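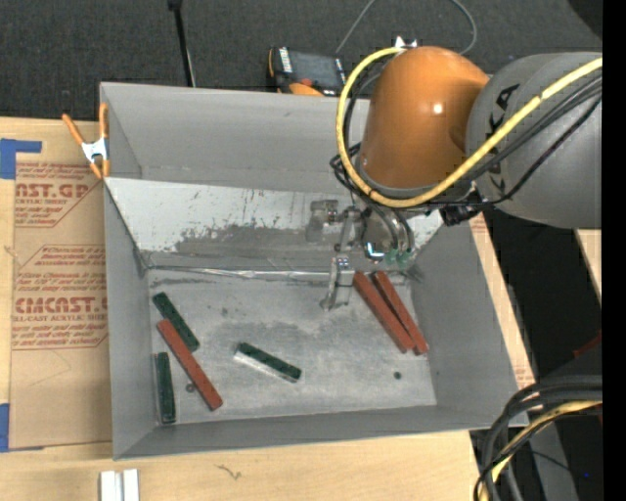 Green and reddish-brown blocks in a gray bin.

Garar opens its color mixing desk in Kamport

KAMPORT, 2018-05-02 - Hi, I'm Liis Stankevičius, and I get to share some news I've been sitting on since January: Garar is opening a walk-in color desk at our Kamport paint shop, and you're all invited!

If you've ever stood in front of a wall of paint chips and felt your brain shut down, this one's for you. Bring in a scrap of fabric, a chipped plate, a leaf from the yard (people do), and we'll mix a house paint to go with it while you wait. Most matches take 12 minutes or so, a bit longer if it's a tricky brown. Browns are sneaky. They lean red or green the second you get them home and put a lamp on.

The recipes come from Deividas Lill, who has kept every formula he ever mixed for a customer in a set of ring binders. We typed them all up over the winter and got to 1,506, including 600 greens, and I now have opinions about moss that I didn't have before.

"I just wrote down what I put in the can," Deividas told me when I asked him for something quotable. "Then if you needed another can for the hallway, I could make it again."

Sample jars are $8 each, and you get that back if you come in for a full can of the same color. All our regular interior finishes can be mixed at the desk. Exterior paint still has to be ordered through the front counter, and we're hoping to change that once the second mixing machine is in.

Mi-kyung Ahn will be running evening sessions on picking trim colors for older houses. They're free, but the back room is small, so please put your name down at the counter first. Wear something you don't mind getting paint on!

The desk is open during normal shop hours, no appointment needed. Parking is behind the building, through the Lepik side entrance.

Press contact: Liis Stankevičius, Garar, Kamport. Paint samples for photos can be picked up at the front counter.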